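## Moving a saved game to a new phone

Lulular keeps your levels, coins and outfits in one save file. Follow the steps below before you erase or sell the old phone.
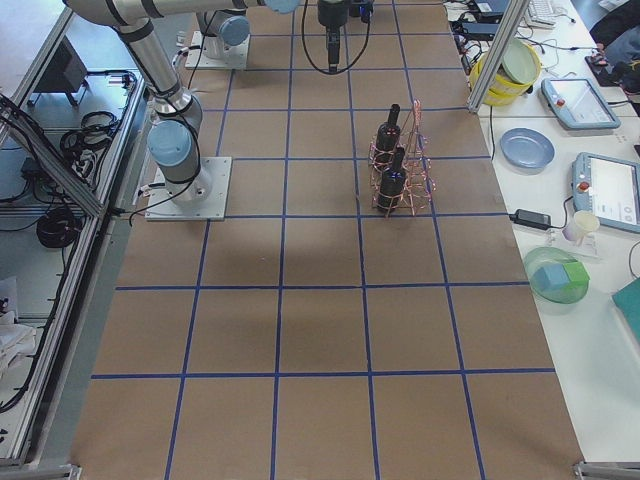 You need both phones, the same Lulular account on each, and at least 200 MB of free space on the new one. Allow roughly 6 minutes for the transfer.

1. On the old phone, open Lulular and finish or quit any level in progress.
2. Tap **Menu > Account > Move Game**.
3. Tap **Create Code**. Write the code down exactly as shown, capital letters included.
4. Install Lulular on the new phone and sign in. Skip the tutorial when asked.
5. Tap **Menu > Account > Enter Code** and type in the code.
6. Check the player name and level on the next screen, then tap **Confirm**.

**Caution:** Tapping **Confirm** replaces any game already on the new phone. It cannot be undone.

**Note:** A code works once and expires after 2 hours. If it runs out, go back to step 2 and make a new one.

### What does not move

- Coins bought in the last 24 hours — these show up once the store has cleared the payment
- Sound and button settings
- Levels downloaded for offline play (the Mornley and Ondieki maps have to be downloaded again)

Guild members keep their place and rank. If the guild list is blank, close the game fully and open it again.

If you see **Error 4**, the two phones are signed in to different accounts. Sign out on the new phone and repeat from step 4.

Section revised 31st July by Femi Olatunji, Grandholm player support.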